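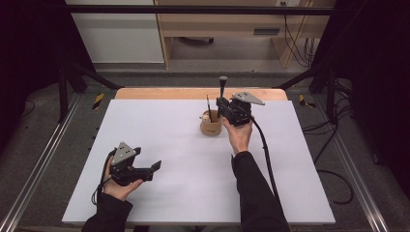

Wisholm 针灸与草药同行会 例会记录

2018年6月15日，地点还是 Plasen 街那间诊室的后屋

先说一声，这次轮到我记，我写字慢，嘴又闲不住，所以有些地方是边听边插话边记的，哪句漏了请直接在群里补。到会13人，有两位路上堵车，进门的时候我们已经在讲艾烟了。上次的记录大家没有意见，只有一处错字，"陈皮"写成了"陈破"，已经改掉。

一、艾烟和通风

这件事从春天拖到现在，总算摊开来谈了。楼上的租户又来敲过门，说走廊里的味道一直散不掉，衣服挂在门口都带着味。我自己闻惯了，觉得挺安神的（我知道，我知道，不是人人都这么想！），可人家确实有道理。

有人提议全部换成无烟艾条。一开口就吵起来了。用过的人里一半说热力够，一半说点着费劲，中途还老灭，灭了再点，客人趴在床上等得直叹气。我的感受是烧起来发硬，热是热，可那个热停在皮上，不太往里走。当然这是我的手感，别人未必同意，坐我旁边那位就当场摇头了。还有一位说她的老客人就认那股烟味，没烟就觉得没做，换了以后来问过她是不是偷工减料。

讨论下来先这样办：靠走廊的两间诊室改用无烟的，靠院子的照旧，但抽风机必须先开再点火。抽风机的价钱我问了 Heiskanen，他们给了两种，一种挂窗上，一种带软管可以拉到床边。带软管的大家更喜欢，就是声音大，开着的时候跟客人说话得提高嗓门，问诊只能提前做完。我们决定借一台来试，放靠院子的那间，试满7天再说买不买。试用期间谁用谁在门后的纸上写两句，写"还行"不算，请写清楚吵不吵、烟走得快不快。

顺带提到有哮喘的客人。规矩没变：初诊单上勾了呼吸道问题的一律不做艾灸，改别的，或者请他先去问自己的医生。有人问轻微过敏算不算，大家的意思是算，拿不准就当有。初诊单上那一栏字太小，好几位老人家根本没看见，我来重排一版，把字放大。

二、药柜受潮

雨下了这么久，最下面那排抽屉有股闷味。我打开看了菊花和枸杞，枸杞结成块，菊花里有小虫，当场就倒了，心疼得要命。山药片摸着发软，也不敢留。百合倒没事，可能因为装的是玻璃罐。

大家说法不一。有人主张整柜搬到楼上，可楼上那间下午西晒，薄荷和藿香放过去香气跑得更快。有人主张每个抽屉塞一包干燥剂，塞可以，但必须装在布袋里缝死，抓药的时候手一带就可能混进去，想想都怕。最后定的是：底下一排清空，以后只放罐子、秤和牛皮纸；怕潮的移到中间，换密封罐；柜子离墙挪开一点，让后面透气。

清柜子的人手，当场有5个人举手，我是其中之一（举得还挺快）。到时候请带口罩，陈年的药粉扬起来真的呛。

进货的日期以后也要写在罐子上。以前我们只写药名，结果同一味药新旧倒在一起，谁也说不清哪层是哪年的。新旧不混，旧的先用，用完洗罐晾干再装新的。听着啰唆，可我们吃过亏了。

有一位提到产地的事，她说同样叫川芎，这两批切面颜色差很多，煎出来的味道也不一样。Heiskanen 那边答应以后每批附一张单子，写明产地和采收时间。单子收在药柜侧面的夹子里，别拿走，要看就站在那儿看。
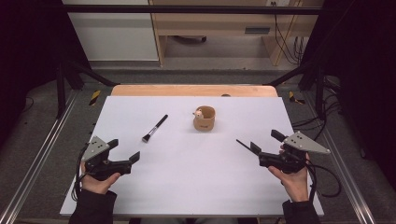 三、台面清洁

艾灰和药粉落在台面缝里这件事，我已经唠叨过好几回了，今天总算列进正式议程。湿布一抹，灰变成泥，全糊进缝里，干了以后抠都抠不出来，所以顺序必须是先干扫、再湿擦、最后晾干。扫粉我赞成用软毛的，像照片里那种黑柄、毛又密的化妆刷就很合适，毛密才兜得住细粉，硬毛一弹到处都是。有人问能不能就用洗净的油漆刷，试过的人说掉毛，掉在药粉里更麻烦，这条就否了。刷子每间诊室一把，扫灰的和扫药的绝对不许混用，柄上缠不同颜色的胶带，灰用红的，药用绿的。洗完平放着晾，竖着插在杯里的话水会往下灌，时间长了根部发霉。

客人喝水的杯子也在这一项里谈。陶杯好看，喝姜枣茶也有味道，可是洗不过来，忙的时候水池里堆成小山。折中的办法是候诊区用纸杯，诊室里面用陶杯。我个人还是偏爱陶杯，手捧着暖暖的，扎针前紧张的人捧一会儿会松下来，不过我一票，少数服从多数。

针具这块没有新内容，一次性针用完直接进硬壳盒，盒子满到线就换，别再往里塞了，上个月有人塞得盖子都合不上，看得我后背发凉。火罐每次用完照旧清洗消毒，玻璃的和竹的分两个筐。竹罐有两只裂了口，已经拿出来，请别好心又放回去。

四、预约和 Pedeo

Pedeo 预约系统用下来，好话坏话都有。好的是半夜不用再回短信了，我睡觉踏实了很多！坏的是它不懂我们的节奏。拔罐跟针灸在它眼里一样长，结果前一位还留着针，后一位已经站在门口脱鞋了。

讨论后改成这样：初诊单独一个类别，时间放宽，因为要看舌、摸脉、问睡眠问饮食，急不得；复诊照旧；小儿推拿排在上午，孩子下午容易闹觉，一闹起来整条走廊都跟着热闹。艾灸后面留出通风的空当，系统里设成"休息"，客人就点不进来了。

取消预约的事也提了。有人想收费，有人觉得伤感情，老街坊来了这么多年，为一次没到收钱，张不开口。先不收，改成前一天自动发一条提醒，看看效果。提醒的文字由我写，大家要求别写得像银行催款，我尽量写得像个活人。

还有一位问能不能把客人的脉案也放进 Pedeo。这个大家都不放心，照旧写纸本，锁在柜子里，钥匙别再挂门背后了。

五、三伏贴准备

日子近了，药粉要提前磨。去年有几位客人贴的时间太长起了水泡，今年说明单要写得更直白：觉得烫、觉得痛，立刻揭，别忍着，忍了也不会更有效。皮肤爱过敏的、怀孕的、正在发烧的，不贴。孩子的时间比大人短，这一条单独放一行，加粗。

白芥子的比例争了一阵。老方子的分量重，贴起来见效的感觉强，起泡也多。我主张减，另外几位也主张减，有两位坚持老方子，说自己贴了这么多年没出过事。表决结果是9票赞成减量，其余反对或弃权，于是减。坚持老方子的两位说了保留意见，我照记在这里，免得回头说我没写。

姜汁现榨现调，不许隔夜。去年有人图省事提前一晚拌好，第二天打开一股酸味，整盆倒掉，姜和药都白费了。今年榨姜的机器归我带，噪音请多包涵。

说明单里也别写包治什么。有一份旧稿上写着"冬病全消"，我读出来的时候屋里笑成一片，可印出去就不好笑了。咳喘反复的客人该吃的药照吃，停不停药问他的医生，这句要放在显眼的地方。

六、公开课

图书馆那边问我们愿不愿意开一次给街坊听的课，时间在十月，题目由我们定。候选有秋燥怎么吃、办公室里自己按哪几个穴、泡脚到底泡多久。我最想讲泡脚，因为每次都有人问我是不是泡到大汗淋漓才算数（不是的，微微出汗就够了，糖尿病的人还要特别小心水温，脚可能感觉不到烫）。

大家倾向讲穴位，听的人可以跟着动手，不容易打瞌睡。合谷、内关、足三里这几个好找，讲的时候两人一组互相摸，讲错也不怕。合谷要交代一句孕妇别按。讲义写成一页纸，字大，图少而清楚。试讲放在下次例会，欢迎拍桌子提意见。

七、零碎

后屋那盏灯闪得厉害，找穴位都快找出眼花来了，已经报修。
借走《本草》图册的那位请还回来，我们都知道是谁，在此不点名。
下次的茶点轮到上次没带的人，山楂糕请少放糖。
毛巾从本周起每床一条，用过的进蓝筐，干净的放架子上层。
工具柜的钥匙多配一把，放前台抽屉。 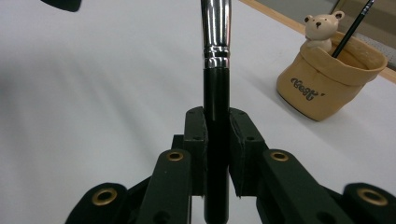 黑柄化妆刷，银色金属箍

散会的时候还有两位在门口争白芥子，我收完杯子他们还没走。记录有误请在下次例会前告诉我。

本网站使用 Cookie 以改善您的浏览体验。继续浏览即表示您同意我们使用 Cookie。 接受 | 了解更多

联系我们 | © 2018 Wisholm 针灸与草药同行会 版权所有 | 返回顶部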